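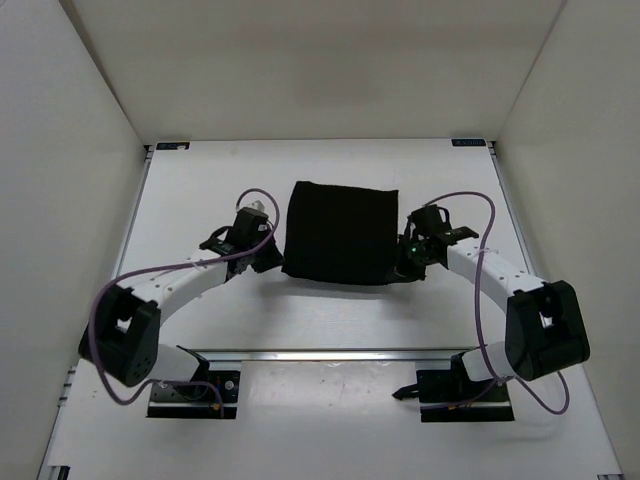 Warum ist Weiß weiß und Schwarz schwarz?
Von Firdevs Kaplan

Neulich hat mich ein Kind in der Bücherei gefragt, ob Schwarz eine Farbe ist. Ich wollte gleich »Na klar!« sagen, es gibt ja schließlich schwarze Stifte. Und dann musste ich doch erst mal überlegen, denn die Frage ist ganz schön knifflig.

Fangen wir mit dem Licht an. Sonnenlicht sieht ziemlich farblos aus, oder? Dabei stecken ganz viele Farben darin, sie sind bloß gut gemischt. Beim Regenbogen kannst du sie sehen: Die Regentropfen ziehen das Licht auseinander, und plötzlich hast du Rot, Orange, Gelb, Grün, Blau und Violett am Himmel.

Licht kannst du dir wie winzige Wellen vorstellen. Jede Farbe hat ihre eigene Wellenlänge, und die misst man in Nanometern. Ein Nanometer ist ein Millionstel von einem Millimeter (ja, wirklich so klein!). Violettes Licht hat Wellen von etwa 400 Nanometern. Bei 615 Nanometern sehen wir ein kräftiges Orange, das schon fast rot ist.

Jetzt kommt der Trick mit den Dingen um uns herum. Wenn Licht auf eine Tomate fällt, verschluckt die Tomate einen großen Teil davon. Vor allem das rote Licht wirft sie zurück, und das landet in deinem Auge. Also siehst du eine rote Tomate. Ein Blatt macht dasselbe mit Grün.

Und Weiß? Weiße Sachen verschlucken fast gar nichts. Sie werfen alle Farben zurück, und alle zusammen ergeben für unser Auge Weiß. Frischer Schnee schafft mehr als 80 Prozent vom Sonnenlicht! Darum musst du beim Rodeln so blinzeln.
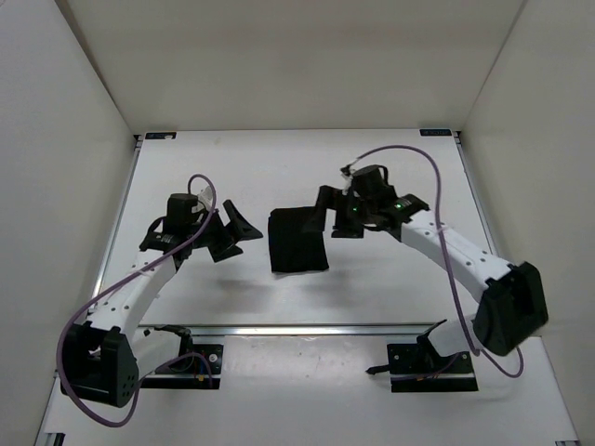 Foto: Chunhua Zheng

Schwarze Sachen sind dagegen richtige Lichtfresser. Sie behalten fast alles für sich, und in deinem Auge kommt kaum etwas an. Das Licht ist aber nicht einfach weg — es wird zu Wärme. Das kennst du bestimmt vom schwarzen Fahrradsattel, der im Juni in der prallen Sonne gestanden hat. Autsch!

Du kannst das auch selbst ausprobieren. Du brauchst 2 gleiche Gläser mit kaltem Wasser, ein Blatt weißes und ein Blatt schwarzes Papier. Wickle um jedes Glas ein Blatt, klebe es fest und stell beide Gläser in die Sonne. Nach einer Stunde misst du mit einem Thermometer nach. Rate vorher, welches Wasser wärmer ist, und schreib deinen Tipp auf!

Ach ja, die Frage aus der Bücherei. In der Physik ist Schwarz keine eigene Lichtfarbe, da fehlt einfach das Licht. Im Malkasten ist Schwarz trotzdem eine Farbe — und bei mir ist sie immer als Erste leer.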